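3. Setting and materials

3.1 The table

The study was carried out in the common room of the Plalville site, where people from three floors take their tea and warm their lunch. A second room, at Skistau, was used only for the comparison which is reported in Section 5. The Plalville room has one table that is used for everything, and all the placements analysed in this paper were made on it. The table top and some of the objects are shown in Figure 2.
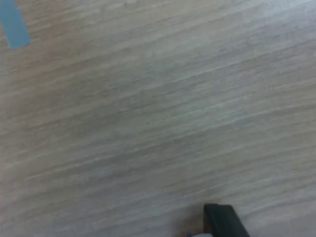
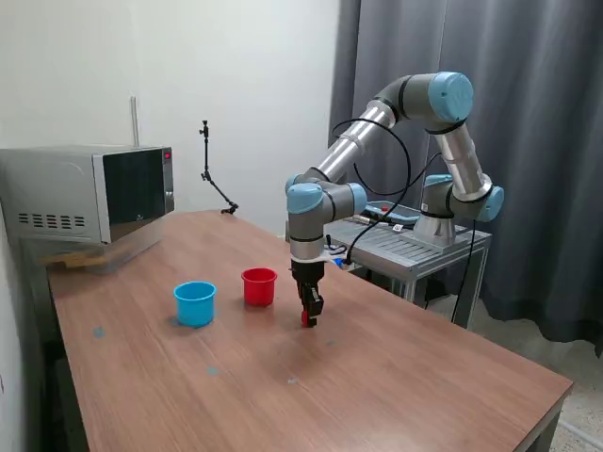 Figure 2. The Plalville table. First: wood-grain top with a strip of blue tape. Second: the table with a blue cup, a red cup and the microwave oven.

We use the word "placement" for each occasion when a person puts a cup on the table and takes the hand away from it. If the cup is pushed afterwards but not lifted, we still speak of one placement, and the final position is taken. If the cup is lifted and put down again, even at the same point, this is a new placement. The rule is simple, but it has consequences. A person who drinks slowly and talks much can produce a long series of placements during one break, and a person who drinks standing may produce none. We return to this difference in Section 4.

The choice of the table was a practical one. We looked first at the furniture in the meeting rooms, but those tables are moved often and are covered with papers. In the common room the table stays where it is. It has also a pale top, and this was welcome to us, for a coloured cup can be found on it quickly when the records are read. A disadvantage is the pattern of the surface. The grain makes long lines, and in an early trial several people told us that they had placed the cup "on the line", though we had not asked them to follow any line. We could not decide if the grain had guided the hand or if the explanation was made afterwards. In the analysis we therefore give the direction of the grain as a separate variable, measured against the long side of the table.

3.2 The marks

Positions on a table are difficult to describe in words. "Near the middle" was used by our first readers for almost any point that was not at the border. We therefore put small pieces of tape on the top and gave a name to each of them. The names were taken from the side of the room to which the mark is nearest (window, door, sink, wall), and we did not write them on the tape. A written letter attracts the eye, and some participants of the pilot tried to put the cup exactly on it.

We tested two kinds of tape. White tape disappeared too much in the light wood and had to be searched for. Blue tape was easier to see, and participants soon stopped to pay attention to it. In the interviews, only two persons mentioned the tape without being asked, and one of them believed that it was left from some decoration. We replaced a piece when the corner came up. The new piece was laid on the trace of the old one before this trace was cleaned, so that the position would not move slowly over the weeks. We recommend this order of work to everybody who repeats the study, as we did it the other way round on one occasion and lost the door mark for a whole afternoon.

The distance from a cup to its nearest mark was measured from the centre of the foot of the cup. The rim is easier to see, but with a slightly wider rim the result depends on the side from which one is looking. Two readers measured each placement separately. When their results differed by more than the width of a finger, a third reader (S. Hoarau) decided.

3.3 The cups

Plastic cups were preferred to glass or ceramic ones for reasons of safety and of sound. A ceramic cup makes a noise on a hard top, and a person who hears this noise will often put it down a second time more gently. Plastic does not give the same warning. The cups had also to be without a handle. With a handle, the direction in which it points becomes a second decision for the hand, and this decision has been treated by Chan in a work to which we have little to add.

We used two colours in the main study, blue and red. Colour was not intended as an experimental condition. It served only to let two people sitting together know which cup belonged to whom. However, the participants gave it a meaning quite soon. The person who had taken the red cup in the morning would look for the red one again in the afternoon, and if it was in use, some of them waited. We had not foreseen this. It made the records easier to read, but it means also that the two colours were not distributed by chance, and no conclusion about colour should be drawn from our tables.

Each cup was washed by hand after use and put back upright at the side of the sink. We asked that cups should not be put one inside the other, because they stick together and need two hands to be separated, and the second hand then changes where the first cup is placed.

3.4 The microwave oven

The oven stands on the same table and takes a part of the space. At first we considered this as a problem and thought of moving it to a shelf. We are now glad that it remained. It gave the table a "back", that is, a side on which things are kept and not used, and most of the people understood the table in this way without any instruction. Cups were seldom placed directly before the door of the oven. When this happened, it was usually a person who was waiting for the oven to finish, and the placement was short.

There is one exception, which we report for completeness. During the lunch hour, when many people wanted to warm a meal, the cups were brought to the front part of the table and stood there closer to each other than at any other time of the day. Then the plates came, and the cups were moved again. For this reason the lunch hour, from noon until half past one, is treated apart from the rest of the day. The general figures given in Section 4 do not include it.

3.5 Participants and period

The observations took seven weeks, beginning in August. In total 23 people agreed to take part, and 18 of them stayed until the end. The others changed to the Uditz site or had holidays that were too long for their records to be useful. Everybody knew that the position of the cups was being recorded, but the particular questions of the study were explained only in the final interview. After removing the lunch hour and all the placements in which a cup was hidden from view by a person or a bag, 1,468 placements remained.

We did not ask the participants to sit always in the same chair. Most of them did so in any case. Where a person changed the chair, we noted the new seat together with the first placement made from it. These first placements are of some interest, as the hand seems to keep for a while the distance it has learned at the former seat, although the border of the table is now on the other side. The effect is small and was seen mainly in people who use the left hand for drinking.

3.6 Limits of the setting

Three points should be kept in mind before the results are read. The table is rather low for standing persons, and they put the cup down with a stretched arm, less exactly than those who sit. Secondly, the light in the room changes during the day. In the late afternoon the top reflects the window, and two participants said that they then avoided the bright part, without being able to tell why. We did not control the light and we did not close the blinds.

The last point concerns cleaning. The table was wiped every evening, and everything movable was set to one side. In the morning the first cup was thus put on a free surface, while the second had to find its place in relation to the first. We have kept the first placements of the day in the data, but they are marked, and a reader who wants to leave them out can do this with the list in the appendix. The distances between first and second cups are given separately in Table 4, by seat and by hand.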